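Brarnora Home Forum > Laundry, Utility & Storage
Thread: How do you all store plastic basins?? They're taking over

plernopat
OK so I have a basin problem. I handwash most of my sweaters, I soak stuff, I bathe a very small dog, and over the years I've ended up with 7 plastic basins in different colors and no two of them nest properly. I've spread them out on the flowery covering to decide who stays and who goes. Purple, pink and light blue are the ones I reach for most.

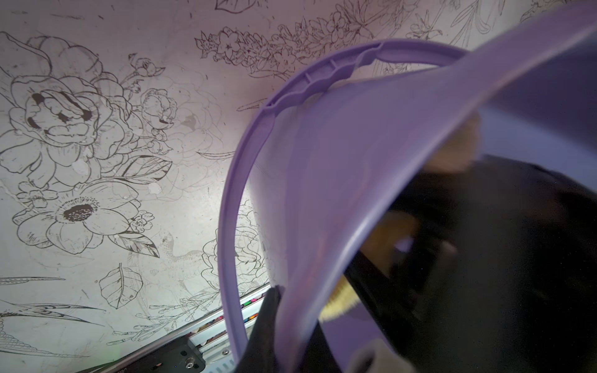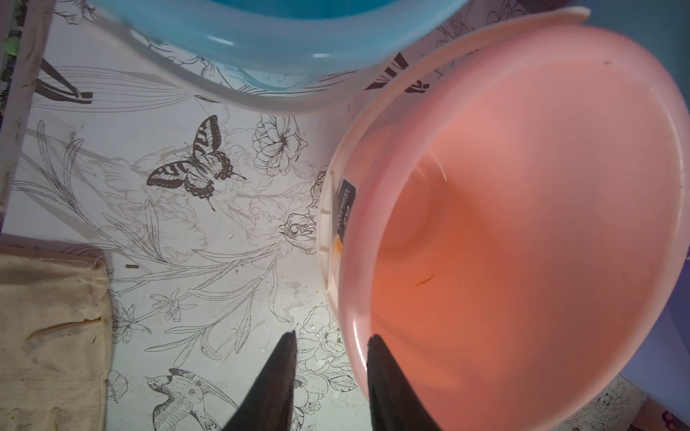
The purple one first, then the pink with the light blue up against it

My laundry nook is 16 inches wide between the washer and the wall, so whatever I do has to fit in there. Hooks? A shelf? Help!

soapdish_8
Ooh I love that floral print! Is it contact paper or a tablecloth? Not helpful, I know.

For the basins I'd go with hooks. Big ones, the kind people use for bikes. The pink looks like it has a flat lip on one side so you might be able to drill a hole there and hang it up.

tubandtimber
Please don't drill the lip. I did that to an old dishpan and it cracked from the hole down to the side within a couple of months, and then I had gray wash water all over my socks. If you want to hang them use a big spring clamp on the rim and hang the clamp.

soapdish_8
Mine have been drilled for years and they're fine? Use a small bit and go slow. Put a piece of tape over the spot first.

tubandtimber
Then you've had better luck with plastic than I have – I'm still team clamp.

ene_in_the_attic
Can I ask the mean question. Why 7? I do all my handwashing in 2, one for soap and one for rinse, and they live under the sink with the sponges inside. I had way more before we moved and I haven't missed a single one.

plernopat
Fair!! But the dog one can't be the sweater one, and the sweater one can't be the one I scrub muddy shoes in. And one is for seedlings every spring. I could maybe get down to 4.

And soapdish, I got the print ages ago and threw the packaging out, so I couldn't tell you what it's called, sorry. There's a butterfly on it that I'm very fond of.

ilico_mom
Color code them! Purple for the dog, pink for sweaters, blue for shoes, whatever, and then everybody in the house knows and you can stop guarding them. I wrote on the bottoms of mine with a paint pen.

Also plernopat, I spy a little dark label still on the rim of the pink one. Warm it with a hair dryer and it'll peel right off, then a dab of cooking oil for the sticky part. Drives me nuts when those stay on.

plernopat
Ha, I'd stopped seeing that label completely. Hair dryer tonight. There's a little brown squiggle of something in there too so it's getting a rinse while I'm at it.

ene_in_the_attic
Oil on a basin you wash wool in? I'd use rubbing alcohol.

ilico_mom
You wash it out afterward with dish soap, it's fine – been doing it forever.

tubandtimber
Back to the storage part. With 16 inches I'd skip the wall altogether and stand them on edge on a low shelf, like plates in a rack. A couple of tension rods going front to back make the dividers. You can pull out the one you want and the rest stay put. Measure the widest basin before you buy anything, some of those round ones are bigger than you'd think.

plernopat
Oh I like that a lot, no drilling and no clamps. Going to go find the tape measure. If the purple one doesn't fit I may cry, it's my favorite.

soapdish_8
If it doesn't, hang it. I'll lend you my drill :)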